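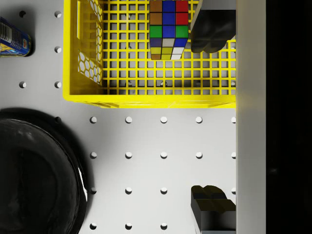 I went to the open day at Murninport because the flyer promised "the end of the messy workbench," and I have a messy workbench. Most of the show was on screens. The sorting demo from Miselberg was a simulation, a pegboard surface with a yellow crate on it, a Rubik's cube in the crate, and a can lying on its side outside it. I can't say I came home wanting one. I did come home looking at that crate, with its open grid floor and its honeycomb holes in the side, and thinking about the solid tubs under my bench that hold an inch of sawdust each.

Vitória Paiva gave the talk. She was patient with my questions, including the one about price, which she didn't answer. She told us the software had run the task 1,000 times. I asked how many of those were in a real garage with a real extension cord on the floor, and she moved on to the next slide.

So, a few tips for those of us still putting things away by hand:

Use crates with open floors for anything that sheds grit. Lift, shake over the trash can, put back. Small screws go in a jar, obviously. They will go straight through a grid.

Lay cans down only if they're empty or sealed. A half-used can of stain with a tired lid belongs upright, on a tray.

Pegboard laid flat makes a decent bench top for light work. Screw it to 2 battens so it doesn't sag, and vacuum the holes now and then. I wouldn't hammer on it.

Don't park a big bowl or pot where you need to reach. Mine lived in front of the clamps for two years.

Leonilde Gouveia, who came with me, liked the whole thing better than I did and has signed up for the Madavby demonstration later in January. She thinks I'm stuck in my ways. Maybe. I'd like to see one of these machines deal with a drawer that sticks.

Next time: getting old label glue off jars, with cooking oil and a plastic scraper.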